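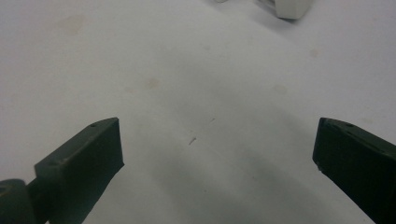 A work surface, in domestic and light workshop use, is a flat horizontal plane on which objects are sorted, prepared, assembled or packed. The term covers kitchen counters, craft tables, packing benches and writing desks, as well as loose coverings such as paper laid over a table to protect it. Pale finishes are common in all of these settings. A smooth off-white surface seldom looks uniform in ordinary light: it may be brightest toward the far side and turn gray by degrees where a broad, soft shadow falls across the near part. Designers of work areas take such shading into account when deciding where lamps are to be placed.

Color and finish

White and near-white surfaces make dark objects easy to find and show dirt readily. This second property is valued in food preparation and is often considered a drawback in offices. A matte finish scatters light and reduces glare, while a gloss finish reflects lamps and windows and can tire the eyes of a person seated at it for long periods. Slightly gray or cream tones are frequently chosen over pure white for the same purpose.

The Pletthorpe household survey, compiled by Iason Kalogeropoulos, recorded the main work surface in 2,728 homes. White or off-white was the most frequent color, reported in 1,221 of them. Wood tones came second. The survey did not distinguish between fixed counters and movable tables, and later writers have criticized it on that point.

Clear area

The part of a surface left free of objects is known as the clear area. In packing and sorting work it is normally kept directly in front of the worker, with tools and supplies placed to the left and right. Michalis Margaritis, in a handbook prepared for the Virnness training workshop, recommended a clear area 1,000 millimeters wide for a single standing worker, with a depth of at least 300 millimeters. Smaller areas are usual in homes, where the same table may serve for meals, mending and schoolwork.

Care

Smooth pale surfaces are generally wiped with a damp cloth and mild soap. Abrasive pads leave fine scratches that hold dirt and dull the finish. Paper coverings are replaced when marked or torn.

See also: Countertop; Desk; Task lighting; Workbench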